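3.2 Crash records and helmet condition

Rider records were drawn from the Padano claims archive, which holds 3675 single-vehicle motorcycle crashes. Records without a helmet inspection sheet were removed, leaving 2466 for analysis. Each sheet lists the helmet type, the chin strap state and the location of the main impact mark. Impact location was coded on the Mulder grid, which divides the shell into 13 zones. Where a sheet listed more than one mark, the deepest was used.

Coding was done by two raters working apart. Disagreements were settled by a third reading – in most cases these involved marks that crossed the border between the brow and temple zones. Records with no agreed zone were kept in the strap analysis but left out of the zone counts.
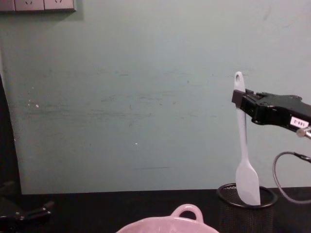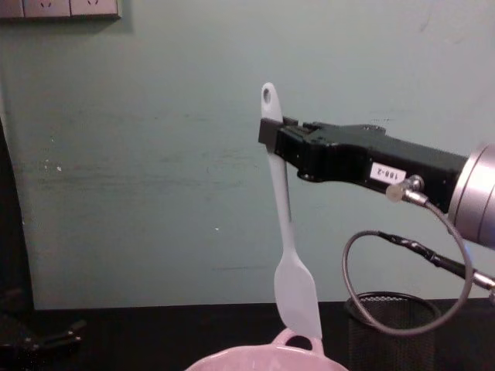
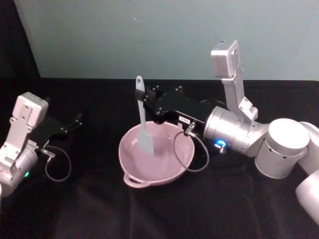
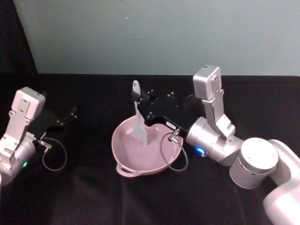 Figure 3. Wall above the tabletop (first panel); gripper with white spatula (second panel); two arms and pink bowl on black cloth (third and fourth panels).

3.3 Strap retention model

Strap retention was treated as a yes/no outcome and fitted with logistic regression. Predictors were helmet type, impact zone, rider age and posted speed limit. Travel speed was not used, as the archive reports it only from rider statements. Full-face helmets served as the reference group.

Jacket and glove data came from the Cletier form and were entered as separate terms. Missing glove entries were coded as unknown – dropping them changed the sign of no coefficient. Model fit was checked on the records from November, which were held out of the fitting step.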